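Destination Writing, Unit 3: The Small City

Notes to go with the lecture. Read them before the workshop and bring your draft of the Leltodport piece, however rough it is.

We have looked at capitals and beach resorts. Now for my favorite kind of place to write about: the small port city with one famous sight and a whole life going on behind it!
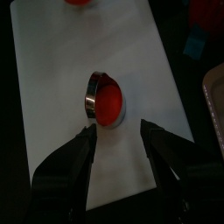
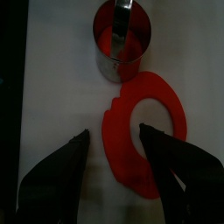 The first thing to settle is what your city is for, from the visitor's side. Leltodport has its sea fort, and most guides give the fort two pages and the rest of town a paragraph. I want you to turn that around. Spend your words on the Karkus quarter, on the ferry steps, on the bakers' lane where the day starts at 4 in the morning. And when you get to food, be exact about tools and shapes. "Local pastries" tells a reader nothing. A plain round steel cutter with a flat strip of metal across it for a handle — that's something a reader can picture in someone's hand, and it pulls them into the kitchen with you. One good object will carry a whole paragraph.

Opening lines

Compare the two openings from the reading packet. Regula Tanner begins with the founding of the harbor and takes 163 words to reach a street. Jonas Hauser begins on the night ferry, with the town lights coming up and a man asleep on a sack of onions. Both work, and I love them both, but they promise different trips. Tanner's reader is planning. Hauser's reader is already packed. Decide which one you're talking to and stay with them.

Getting there and getting around

Students skip this part and they shouldn't, it can be wonderful. Say how long the walk from the station is and whether it's uphill (in Leltodport it is, very). Give the bus its name. Mention the Gisler ferry and the fact that the last boat back from Storkadis leaves before dinner, which has caught out more than one of us.

Nightlife

Please, no "vibrant." Thaddäus Reisinger's piece on the Karkus bars is in the packet. Notice how he goes by sound: the shutters, the accordion, the argument about cards. He never rates anything and you still know where you'd want to sit.

For the workshop

Draft: 800 words on Leltodport, with the fort in no more than 2 sentences.
Read: Reisinger and Hauser in full, Tanner up to the market section.
Swap drafts with your partner and underline every adjective that could belong to any other city.

Ewan McAlister's map of the old town is on the course page. The harbor side is out of date but the stairs are right.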